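Brestodeo – Questions about folding and sending T-shirts

Many people write to us before they send their first parcel, and the same questions come back. We collected them on this page. Brestodeo takes used T-shirts in good condition, sorts them at our room in Tatport and passes them to the shops in Dultthorpe and Workneh. If your question is missing, please write to us and we will add it.

Why do you ask me to fold the shirts before I send them?

A shirt that travels in a ball arrives with deep creases, and these are hard to remove from printed cotton. Folded shirts also take less space in the parcel, so you pay less for postage. It does not need to be perfect. We fold everything again before it goes on the shelf.

What kind of table is good for folding?

Any flat table that is a little wider than the shirt with its sleeves open. The height is more important than the size – if you must bend your back, you will be tired after one pile. A smooth wooden top is pleasant because the fabric slides on it and you can turn the shirt without lifting it. Wipe the table first and let it dry. Dust on a dark top is hard to see, but it is easy to see later on a light shirt.
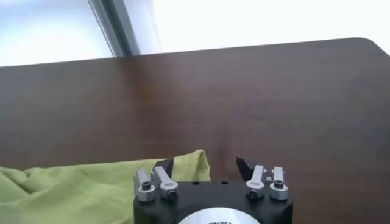
Can I fold a shirt that is still a little damp?

Please wait until it is fully dry. A damp shirt in a closed bag starts to smell after a day or two, and the smell goes into the other shirts. The collar and the side seams dry last, so feel them with your fingers before you fold.

How do I fold a T-shirt the way you like it?

Put the shirt on the table with the front side down. Pull it gently at the shoulders and at the hem until the body is flat. Fold one side to the middle, with the sleeve turned back on itself, and then the other side. Now bring the hem up to the collar, or in two steps if the shirt is long. Turn it over. The collar should be on the outside, where we can find the size label quickly.

Small creases are normal with thin cotton. You can smooth them with the flat hand, from the collar to the hem. An iron is not necessary. 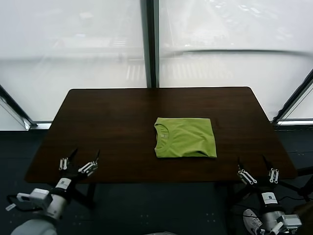 Which shirts do you not accept?

We cannot use shirts with holes, paint, oil stains or stretched collars. Work shirts with a company name are also difficult for the shops. Faded color is fine if it is the same everywhere.

How many shirts can I send in one parcel?

The minimum is 5 shirts and the maximum is 70. For a bigger quantity, for example from a school or a sports club, please ask us first. In August we received more than 300 shirts in one week and our shelves were full, so in summer we may ask you to wait a little.

Do I have to sort by color or size?

You don't have to, but it helps us. If you have time, sort by size. Color we can see quickly ourselves. Bright colors that are new should be washed alone one time before you send them, because the first wash can leave color on the others.

What about shirts with a print?

They are welcome. Fold them so that the print is not bent in the middle, if the size of the print allows it. With old, thick prints, put a sheet of plain paper over the print – otherwise it can stick to the next shirt when the parcel stands in a warm place. If the print already has cracks, we still take the shirt, but it goes to the lower price shelf.

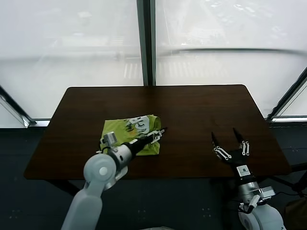

Green fabric on the table, with part of the print showing.

When can I bring my shirts in person?

You can come to the Tatport room on Monday from 2 p.m. to 6 p.m. Ring at door 268 and wait a moment, the way from the back is long. Bags can stay with us, or you can take them home empty.

Do I get my shirts back if you cannot use them?

Only if you write "return" on the parcel and put return postage inside. All other shirts that we cannot use are cut for cleaning cloths.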